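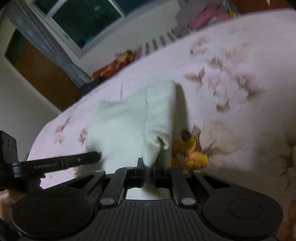
Galo 35 bath towel

May — Themis Balaskas
2 min read

The Galo 35 is a cotton terry towel for guest houses, care homes and small hotels that wash in their own machines. It is woven by Karamanlidis and finished at the Grukau works.

Size: 70 x 148 cm
Pile: looped both sides, ring-spun
Hems: double turned, lockstitched
Colour: white only
Pack: 11 towels, banded
Order code: GAL-35-W

Wash before first use. New terry carries a finishing agent that slows absorption, and this clears after two or three cycles. Wash at 60 degrees with the drum no more than three-quarters full. Chlorine bleach weakens the hem thread and should be kept out of routine washing. Fabric softener coats the loops and is not advised.

Tumble dry on medium. Remove while the hem is still slightly damp and pull the long edges straight — the border shrinks faster than the body and will ripple if left. Cut pulled loops flush with scissors.

Hand and bath sheet sizes are made to order in 17 working days. The Itell range uses the same yarn with a lighter pile.

Trade samples: Akinyi Mussa, sales desk
© Galo Linens | Contact | Back to top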